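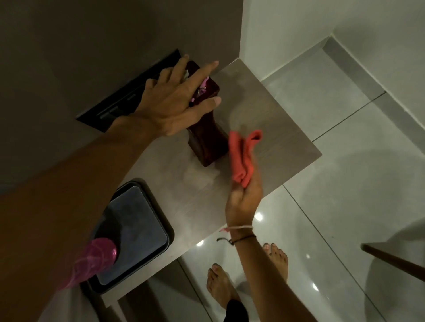

Community > Household > Cleaning > Dusting

Do those "dust repelling" sprays do anything at all?

Posted by girnow_attic, February 26, 2026

My sister-in-law swears by one from Predon. The label says it keeps dust off shelves for weeks. I've bought two bottles and my shelves look the same by the weekend as they ever did. Am I using it wrong, or is this perfumed water?
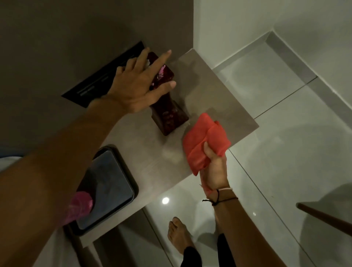 I do wipe first, with a cloth that's been through the wash. The bottle says "up to 10 times less dust" and never says less than what.

3 comments

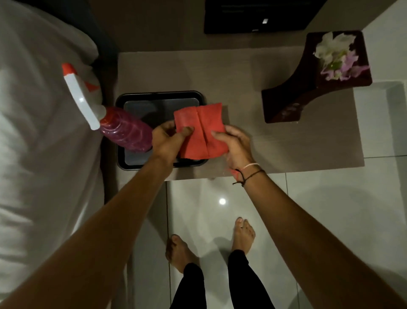

Household Help Team, Diltthorpe Neighbors Board

mopbucket2000

It's perfumed water. Next.

plainvinegar

I wouldn't go that far, but close. Some of these leave a thin film that cuts static, and that might help on a TV stand. On painted or sealed wood I've never seen a difference. I did one half of a bookcase with the Sastry spray and the other half with a damp rag, and a week later I couldn't have told you which was which. Too much of the stuff goes sticky, and then it holds dust.

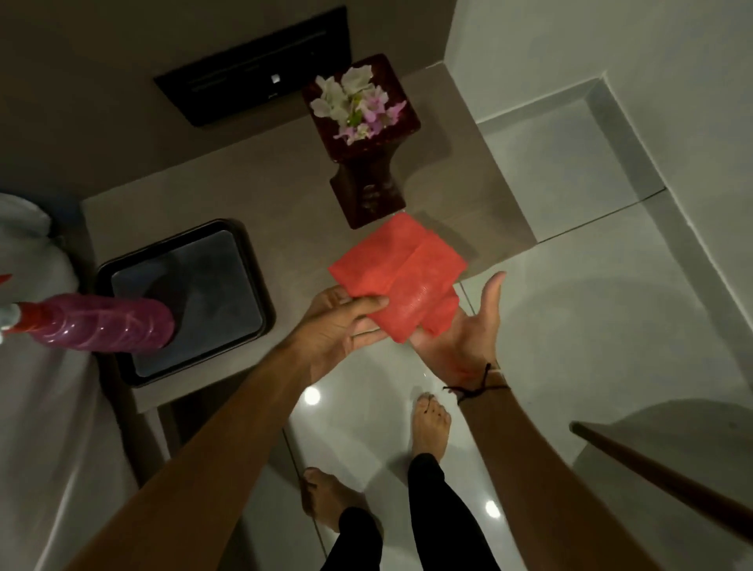
If your house dates from 1926 like mine, look at the window gaps and the furnace filter before you spend any more. And ask whoever wrote "for weeks" which weeks.

lowshelf_k

Works great for me, smells nice too. Maybe you got an old bottle?

Shares: 10

We use cookies to improve your visit. Accept | Manage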